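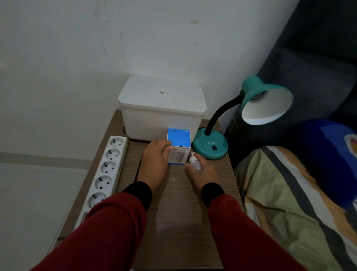
How often should draft beer lines be cleaned in a small taproom?

Every two weeks with an alkaline cleaner, plus an acid cleaning once a quarter to remove beer stone. Lines that carry fruit beers or unfiltered wheat beers may need a shorter interval.

## Before you start

The steps below are written for the direct-draw cooler at the Woltent taproom, which holds beer at 38°F. They apply to any short-run system with a recirculating pump. Ours is a Tikkanen pump with a Gullero faucet adapter. Annag Shearer wrote the first version of this procedure in January, and I have changed only the rinse steps.

You will need:

- Recirculating pump and two jumper hoses
- Alkaline line cleaner (we use Destix), mixed to a 2% caustic solution
- Faucet wrench and faucet brushes
- Splash goggles and rubber gloves
- pH strips

Always add the cleaner to the water, never water to the cleaner.

## Cleaning the lines

1. Shut off the gas to each keg and uncouple it.
2. Connect two lines at the coupler end with a cleaning adapter.
3. Remove both faucets. Attach the pump outlet to one shank and the return hose to the other.
4. Push the beer out with cold water until the return runs clear.
5. Switch to the cleaning solution. Run it for the full contact time on the product label.
6. Flush with cold water. Test the return with a pH strip against plain tap water. The two readings must match.
7. Drain the hoses, refit the clean faucets, and recouple the kegs.
8. Open the gas and pour until the beer is free of rinse water.

Do not skip step 6 when the bar is busy. If the readings differ, flush again and retest.

## Faucets and small parts

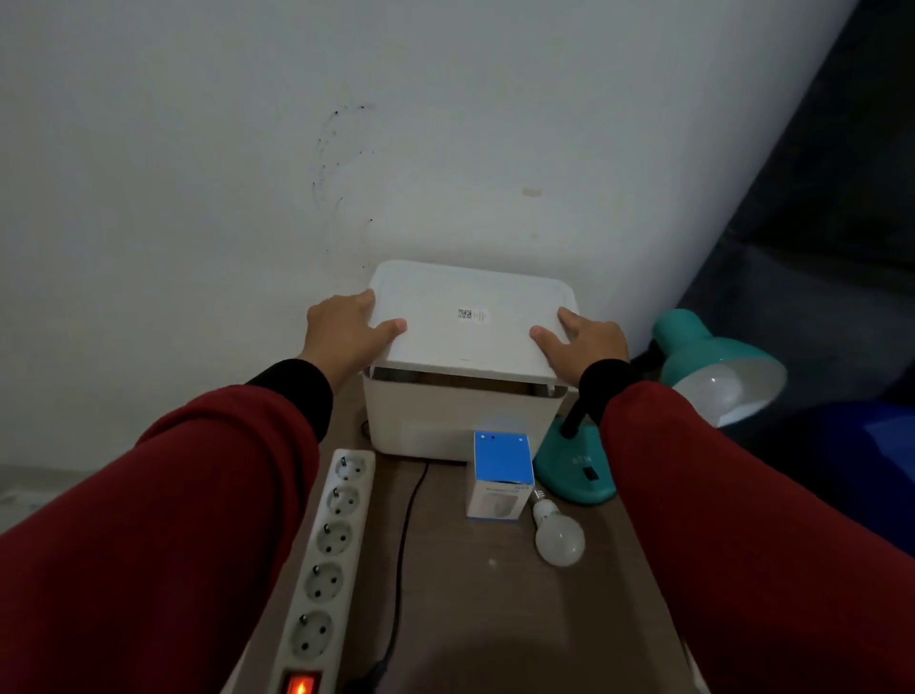 Faucets need to be fully taken apart at each cleaning. Soak the body, shaft, and lever collar in the same solution, brush the vent holes, and rinse. Check the seat washers for cracks and replace any that feel stiff. Spare washers should be kept dry and covered. A square plastic box with a lift-off lid, like the white one in the photo, works well, and a code label near the center of the lid can be linked to the parts list. Store couplers separately, as they tend to crush the washers.

## Log entry

Write down the line numbers, the cleaner strength, the final pH, and your initials. Digby Partington checks the log before opening. For a line that has failed the pH test, leave the keg uncoupled and hang a tag on the shank.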